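The Board

My aunt left me the board, and the table came along with it because the movers wouldn't take one without the other. I don't know why. They had it written down as one item on their sheet, "table w/ board," and the older of the two guys kept tapping the line with his pen until I signed.

So there I was in January with a dark gray table I had no room for and a white board lying on top of it, and a note in my aunt's handwriting that said, Joni, turn it over when you're ready. Don't rush.

Well! You can imagine how that went over with me. I'm a person who reads the last page first. I open the oven door eleven times per cake. I had my fingers under the edge of that board before the movers were down the stairs, and then I saw there was a second line, much smaller, squeezed in along the bottom of the note. It said, I mean it.

I put it down again.

You have to understand about Aunt Memer. That wasn't her name, it was just what came out when I was two, and she liked it so much she had it put on her mailbox. She ran a little game shop called Flumby for most of my life, the kind of place with a bell on the door and a cat in the window, and she did not sell very many games. Mostly she played them with whoever came in. She never let me win, either. I was 14 before I beat her at anything, and she shook my hand and closed the shop early and bought us both fried fish.

So I figured it was a game. There'd be a game on the other side, something she painted herself, and there'd be rules, and I'd need somebody to play against. That part stopped me more than the note did.

I'd only been in the city since the fall. I knew the lady at the bakery, and I knew Aatos Saarinen from downstairs, but only in the way you know someone whose bike you're always climbing over. He had a big laugh that came up through the pipes. I'd lie there at night and hear it and wonder what was on.

For a while I just lived with the thing. I ate my cereal standing up (the chairs had gone to a cousin) and I looked at the board, and I swear it looked back. I put a plant on it once and felt so guilty that I moved the plant to the bathroom, where it died. I dusted it. I hung a black curtain across that side of the room so I wouldn't have to see all the boxes I still hadn't unpacked behind it, and after that the board was pretty much the only thing in there to look at. 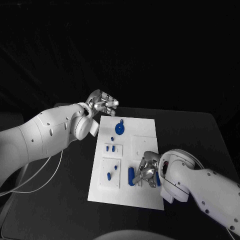
I did try calling my mother for hints. She and Memer were sisters, and they'd shared a bedroom for 16 years, so I thought she might know something.

"Oh, the board," she said. "Is she still on about that?"

"Mom, she's dead."

"I know she's dead, honey. I'm asking if she's still on about it."

I said there was a note, and read it to her, and she was quiet for so long I thought the call had dropped. Then she said she had to go, there was someone at the door, and I could tell perfectly well there wasn't.

What finally did it was the heat going out. The whole building went cold at suppertime, and there was a knock, and it was Aatos in two sweaters and a hat, asking if mine was off too. It was. He said he had soup and no electricity in his kitchen, and I said I had a working stove and no soup, and that seemed to settle the matter. He came up with a huge pot in both arms, looked around for somewhere to put it, and headed straight for the table.

"Not on the board!" I yelled.

He froze. I've never seen a man hold a pot so still. I got it away from him and onto the stove, and then of course I had to explain, and it all came out, Memer and the shop and the fish and the note. I showed him the small line at the bottom.

"How long have you been waiting?" he said.

"Three weeks."

"And are you ready?"

I said I didn't know. I said I thought it was a game, and that it probably took two.

He took off his hat, which I thought was nice of him. Then he went around to the far side of the table and got hold of the edge, and I got hold of mine, and we lifted it. It was lighter than I'd expected. We turned it over and laid it down as gently as if it were asleep.

It was white on that side too. Plain white, all the way across, except for one corner, where she'd written in pencil: Your turn. And tied there with a loop of string was the pencil.

Aatos started to laugh, that same laugh from the pipes, and up close it was even bigger. I couldn't help it, I went off too, and I laughed until I was wiping my face on my sleeve and not entirely from laughing.

"So what are the rules?" he asked.

I picked up the pencil and drew a square. He looked at it for a while, held out his hand for the pencil, and drew a fish.

"You can't do that," I said.

"Why not?"

I thought about it. The soup was starting to bubble over on the stove, and neither of us went to get it.

"Okay," I said. "But then I get two turns."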